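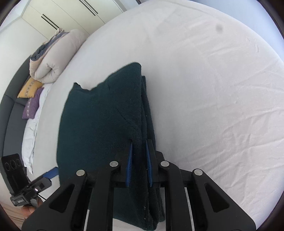

Vy Lã thinks I should stop trying to learn Vietnamese from the app and just ring my aunt. She told me so over the phone before eight this morning, and she had a point. I have 463 words marked as learned and I still can't ask for a receipt.

I did my lesson anyway. It was prepositions again, and I got 7 wrong out of the whole set. The tones are worse. I recorded myself saying the word for "fruit" and played it back next to the sample, and mine went up where it should have gone down. I did it over until my throat was tired, then made coffee.

Class at Skokeck was at ten. Yến Trình had us read the menu from a noodle shop and order from each other in pairs. I was with the man who sits near the radiator. He speaks very fast and guesses at everything, and he gets understood more often than I do. Yến said I wait too long before I start a sentence – by the time I have it lined up, the other person has moved on. She wants us to keep a notebook of things we say in an ordinary day and bring it next time with as many of them translated as we can manage. I wrote down "where did I put the keys" and "the bus is late" on the way home.

Bought the used dictionary at Witen. The clerk said it has 3000 entries, so it won't cover everything, but it fits in my coat pocket and the print is large. Someone has underlined most of the words for weather. Two pages in the K section are stuck together at the corner.

Lunch was soup and the end of the bread. Paid the phone bill. The upstairs window still won't close all the way, and I have to call about it before August is over.

Called my aunt at four. We talked for a few minutes in Vietnamese and then for a long time in English. She corrected how I said her street and laughed at my word for "neighbor," which I had learned from the app. She says no one in the family uses it. I wrote hers down next to it. She wants me to call again after the weekend and tell her what I cooked, start to finish, no English.

Need to look up "simmer" and "lid."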